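4.2 Drinks and small items on the desk

Most of the clutter people complained about in the Rirneo desk survey was drinks. Of 131 desks looked at, the usual pattern was a cup plus at least one bottle, and these sat close to whatever the person was working on. Paperwork came a distant second. Cables were third, and were mostly left wherever they fell.

Coasters did less than we hoped. At the Quintela office each desk got one, and people liked them, but they were used for whichever drink happened to be nearest and the second or third drink went straight on the mat or the bare wood. Same thing at Grinlow, wich had the smaller cubicles. A laptop stand helps a bit - it pushes things forward and gives the cup a natural spot in front - but the space behind it tends to become dead ground for cords.

Tidying was asked for on Saturday mornings only. Staff were told to clear drinks first, then paper, then cables, and to leave anything that was still in use. Two rules were dropped early on (no bottles by the back wall, lids on everything) as people just ignored them. Tall bottles ended up at the back or the side whatever we said.

We did not score neatness by eye. Items were noted by type and by where they sat - mat, coaster, bare desk - and the colour of the thing was written down where the label couldnt be read. Figure 7 gives one cubicle desk, with a cup and an orange-capped bottle as the items of intrest.
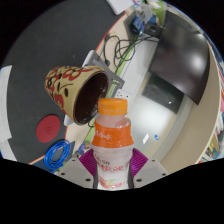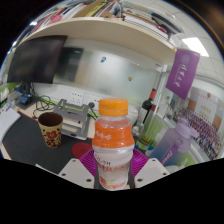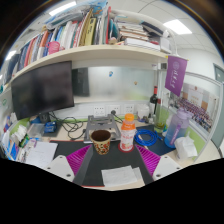
Figure 7. Orange-capped drink bottle and patterned cup, one desk. Third view: bottle on the red coaster, cup in front of the laptop stand, taller bottles to the right.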